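# Gemischte Kisten sind keine Ordnung

Spielzeuglebensmittel werden meistens in einer einzigen Kiste aufbewahrt. Die Kiste hat einen Deckel, der Deckel schließt, und damit gilt der Bestand als aufgeräumt. Ich halte das für einen Irrtum. Eine geschlossene Kiste sagt etwas über den Fußboden aus und nichts über den Inhalt. Wer wissen will, ob die dritte Tomate noch vorhanden ist, muss ausschütten.

Mein Vorschlag ist unspektakulär: flache, offene Schalen, eine Sorte pro Schale, und mindestens eine Schale, die frei bleibt. Die Begründung ist länger als der Vorschlag.

## Der Ausgangsbestand

Die Spielausleihe in Guvgate führt unter der Inventarnummer 3619 einen Satz Kunststoffgemüse mit 41 Teilen. Er stammt aus der Reihe Julance und wird in einem Karton mit zwei Fächern geliefert. Die Trennwand zwischen den Fächern ist lose eingesteckt und überlebt erfahrungsgemäß die ersten Rückgaben nicht. Danach liegt alles beieinander: Gurken, Paprika, Zwiebeln, dazu kleine runde Früchte, die je nach Betrachter als Limetten oder Oliven durchgehen.

Dieser Zustand wird gern mit dem Argument verteidigt, Kinder würden ohnehin alles vermischen. Das stimmt. Für die Lagerung folgt daraus nichts. Auch Besteck wird bei jeder Mahlzeit vermischt, und trotzdem hat die Schublade Fächer.

Das zweite Argument betrifft den Platz. Eine Kiste belegt weniger Regalfläche als drei Schalen. In Guvgate stand dafür ein Regalboden mit 600 mm Breite zur Verfügung, auf den die Schalen nebeneinander passten, sobald der Karton verschwunden war. Die Fläche fehlt selten. Meistens steht etwas anderes darauf, das sich leichter verteidigen lässt, weil es schon länger dort steht.

## Sorte vor Farbe

Die naheliegende Sortierung ist die nach Farbe. Sie ist schnell erklärt und scheitert am Grünanteil. In einem Gemüsesatz ist ein großer Teil der Stücke grün, häufig in mehreren Abstufungen, und eine grüne Schale wird dadurch zur neuen gemischten Kiste. Die rote Schale bleibt dagegen fast leer. Das Verhältnis ist so ungünstig, dass ich die Farbsortierung für Gemüse nicht mehr empfehle. Für Bausteine mag sie taugen.

Die Sortierung nach Sorte verteilt besser und hat einen praktischen Vorteil bei der Kontrolle. Gleichartige Teile haben gleiche Höhe, liegen in einer Ebene und verdecken einander wenig. Ein Blick von oben genügt dann in der Regel. Voraussetzung ist eine flache Schale. Bei einer Wandhöhe, die den Durchmesser der Teile deutlich übersteigt, wird gestapelt, und der Vorteil ist verloren.

Auch die Schale selbst darf sich unterscheiden. Die Firma Rusden verkauft ihre Sortierschalen im einheitlichen Zwölferpack, alle 12 in derselben Farbe, was im Regal ruhig wirkt und im Gebrauch stört. Wer eine Tomate zurücklegen will, orientiert sich an der Schale, bevor er den Inhalt erkennt. Ein farbiger Rand, ein dunkler Boden oder eine durchsichtige Wand reichen als Merkmal aus. Etiketten sind für Kinder, die noch nicht lesen, wirkungslos und für Erwachsene, die es eilig haben, kaum besser.

Drei ungleiche Behälter in einer Reihe genügen für den Anfang: die Tomaten in der weißen Schale mit rosa Rand, die kleinen runden grünen Früchte in der dunkelgrauen, dazwischen der durchsichtige Behälter ohne Inhalt. Die Gurken und das hellgrüne Gemüse liegen daneben und haben noch keinen Platz. 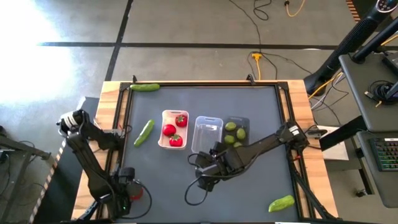
## Der leere Behälter

Am leeren Behälter entzündet sich regelmäßig Widerspruch. Er gilt als verschenkter Raum. Wer einen Bestand einrichtet, möchte jede Schale belegen, und sobald eine frei bleibt, wird sie mit etwas gefüllt, das dort nicht hingehört: Gummiringe, ein Würfel, die Gebrauchsanleitung.

Ich plane ihn fest ein. Bei jedem Sortiervorgang entsteht ein Rest, dessen Zuordnung unklar ist. Ohne freien Behälter landet dieser Rest in der Schale, die der Hand am nächsten ist. Nach mehreren Durchgängen ist die Sortentrennung aufgehoben, ohne dass jemand eine falsche Entscheidung getroffen hätte. Der freie Behälter nimmt den Rest auf und macht ihn sichtbar. Steht er am Ende des Tages voll im Regal, stimmt die Aufteilung der übrigen Schalen nicht.

Für diese Funktion eignet sich durchsichtiges Material am besten. Der Füllstand ist auch von der Seite erkennbar, und der Behälter wird nicht versehentlich als leer zurückgestellt. Nachteilig ist die Kratzempfindlichkeit. Nach einem Jahr in der Ausleihe ist klarer Kunststoff matt, was die Ablesbarkeit mindert, aber nicht aufhebt.

## Lange Teile

Offen bleibt die Frage der Gurken. Sie sind das eigentliche Problem jedes Gemüsesatzes, und die Hersteller übergehen es. Schalen werden nach der Stückzahl bemessen, obwohl das längste Teil maßgeblich wäre. Eine Gurke, die nur diagonal hineinpasst, blockiert die Schale für jede weitere. Eine Gurke, die über den Rand ragt, verhindert das Stapeln. In beiden Fällen wird sie früher oder später daneben gelegt, auf die Tischfläche oder auf die nächste Kante, wo sie wegrollt.

Die Serie Long ist für solche Teile gedacht. Ihre Schalen sind schmal und gestreckt, die Gurken liegen parallel. Ich habe gegen diese Form lange eingewandt, dass sie das Raster im Regal bricht. Der Einwand ist richtig und wiegt wenig. Ein Raster, in das der Bestand nicht passt, ordnet nur die leeren Schalen.

Wer keine langen Schalen anschaffen will, kann die Gurken quer auf einem eigenen Brett mit niedriger Kante lagern. Von der Lösung, sie mit einer anderen langen Sorte zusammenzulegen, rate ich ab. Hellgrüne Spitzpaprika und Gurken sind im Regalschatten schwer zu unterscheiden, und die Zählung bei der Rückgabe dauert dann wieder so lange wie beim Karton.

## Was dagegen spricht

Das Verfahren kostet Zeit beim Einräumen. Ein Satz ist in die Kiste schneller geschoben als auf Schalen verteilt, und bei Beständen, die nur selten benutzt werden, lohnt der Aufwand nicht. Dort genügt der Karton, sofern er eine Inhaltsliste hat.

Offene Schalen verstauben außerdem. In Guvgate werden sie deshalb jeden Januar ausgewaschen, die Teile gleich mit. Deckel wären die übliche Gegenmaßnahme. Ich lehne sie für Schalen im täglichen Gebrauch ab: Der Deckel liegt nach dem ersten Öffnen an anderer Stelle und muss anschließend selbst einsortiert werden.

Für den Transport gilt eine Ausnahme. Beim Verleih außer Haus kommen die Sorten getrennt in Netzbeutel und die Beutel in die Kiste, zusammen mit den gestapelten Schalen. Die durchsichtige liegt obenauf.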